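4. Setting Up the Practice Shop

By now the Femel base rolls, stops and mostly agrees with you about which way is forward. Before it picks anything, it needs somewhere to shop.

1. Clear a strip of floor along the produce display. Allow 66 inches of width. The base will use all of it, some of it sideways.

2. Fill the bins, one kind to a bin to start with. Once the picker can manage that, let two kinds share.

3. Set a wire basket on the floor where the head camera can see it with the display still in view.

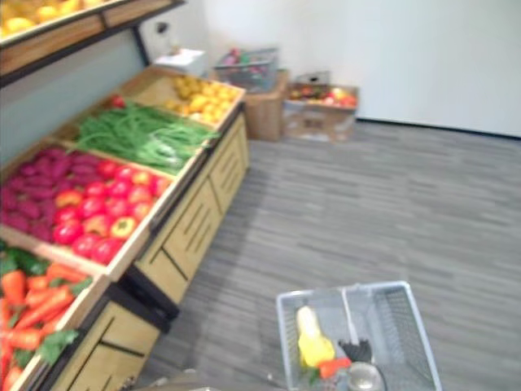
Fig. 11. Display to the left, basket low in the view. Peppers and sweet potatoes share a bin.

4. Open Eromano and load the Kinyua floor map. Drive to the carrot end by hand and press Set Home.

5. Set the travel speed to 300. The slider goes higher. Leave it alone.

6. Run Look Only once. Check that each bin gets its own label before you turn on the arm.

Note: Green beans tend to be labeled as one very long bean. Retrain with closer shots, or learn to live with the bean.

Note: Extra stock can stay in boxes by the wall, outside the mapped strip. Anything inside the strip counts as merchandise.

CAUTION: Keep hands out of the bins while the arm is on. The picker can't tell a thumb from a carrot with any confidence.

If Set Home fails twice, restart the base and go back to step 4.

Ditbridge Shared Workshop, revised 23 December 2020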